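Boards > Learning at Home > Geography & Maps > Getting place names to stick

Getting place names to stick (any age)

**tansy_road**
3 October 2020
ok so. I'm 41 and trying to learn the provinces of China properly, plus capitals, because I start a freight job in December and half the paperwork is Chinese ports and inland cities. I've got as far as the coast. Inland is mush. Guizhou, Guangxi, Guangdong, Jiangxi, Jiangsu... they all slide off. Been at it 22 days with flashcards and I swear I knew more on day 7. What worked for you people? Apps, songs, whatever

12 likes

**mapdrawer_hughes**
Draw it. Blank paper, every morning, from memory, then check. First one will look like a dropped pancake. Doesn't matter. Took me 10 mornings for the states of Brazil.
Flashcards teach you flashcards. You know the word on the back, you still dont know where the thing is.

**Pellow**
Disagree w/ above. Cards are fine if they're made right. Most people put one name on one side and one on the other and wonder why it's dull. Put the outline on the front. Put the neighbors on the back. I use Grallex for mine, free version, does the job. 15 cards a day max and stop even if you feel great

**mapdrawer_hughes**
"made right" is doing a lot of work there. Takes longer to make the cards than to draw the map

**Pellow**
You make them once??

**tansy_road**
I did make mine with just names lol. So guilty. Will try outlines. Can't draw to save my life, Hughes, but ok I'll try that too

**Eleri Pritchard**
I taught middle school geography in Ellthorpe for years and here's what I'd do for your inland mush. Learn what the names mean. It's cheating and it works.

dong = east, xi = west, nan = south, bei = north
Guangdong / Guangxi: the east one and the west one, side by side. Done.
Hunan / Hubei: south of the lake, north of the lake. Done.
Henan / Hebei: same trick, with the river.
Shandong / Shanxi: east and west of the mountains.

That's eight provinces in one sitting. Careful with Shanxi and Shaanxi, that one you just have to suffer through. And Jiangxi and Jiangsu are NOT a pair, don't let the spelling fool you.

31 likes

**tansy_road**
Eleri this is the best thing anyone's told me in three weeks. South of the lake!! Why is this not on page one of every book

**quillfeather9**
it kind of is on page one if you take a language class. but yeah

Only thing I'd add, the meanings don't help with Anhui, Sichuan, Yunnan (well, the nan part) or Guizhou. Still have to learn those cold. I did those as a walk: start at Shanghai, go west, say each one out loud as you cross in. Shanghai, Jiangsu, Anhui, Hubei, Chongqing, Sichuan. Pretty much the Yangtze going backwards. My husband thinks Im nuts

**Pellow**
The walk is good. Do it in a different direction every few days or you only know it as a list. I could only say the stops from Hallby in order for years, ask me what came before the library and I had to start over from the top

**mapdrawer_hughes**
Sooo like drawing it

**Pellow**
No. Not like drawing it

**quillfeather9**
you two

**tansy_road**
Update. Did the meanings, did the walk twice. Drew one map. It's terrible, Hunan is the size of Texas. But I put all the southern ones in and only mixed up Fujian and Jiangxi, so I'm counting that as a win. Bigger question now, is it worth getting a wall map or is that just decoration. My sister says I'll stop seeing it after a week

**Eleri Pritchard**
Your sister's half right. If it's in the hallway you stop seeing it. Has to be somewhere you sit or lie still with nothing else to do. Kitchen table, desk, next to the bed. And get one with the provinces in different colors, not one of those brown mountain ones, pretty but useless for this. Five minutes before lights out, pick one province, name everything touching it. Then shut your eyes and do it again.

18 likes

**mapdrawer_hughes**
I'd still say wall maps are decoration. You look, you nod, nothing goes in. Cover it up and draw it, THEN look

**quillfeather9**
both?? both is allowed. mine's over the bed, Guangdong and Fujian went in first just from lying there, then Hainan, then I worked my way inland. capitals after. don't try to do both at once tansy, I did and had to redo the lot
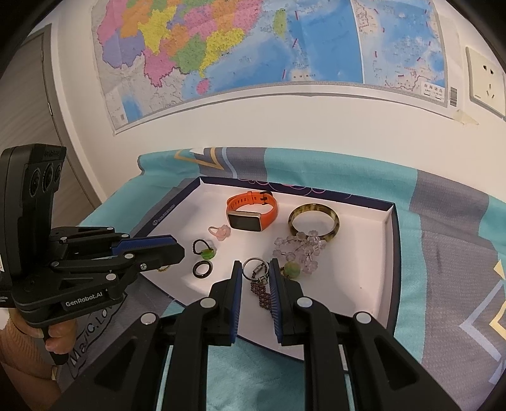 14 replies · 3 shares
Contact the moderators | Back to top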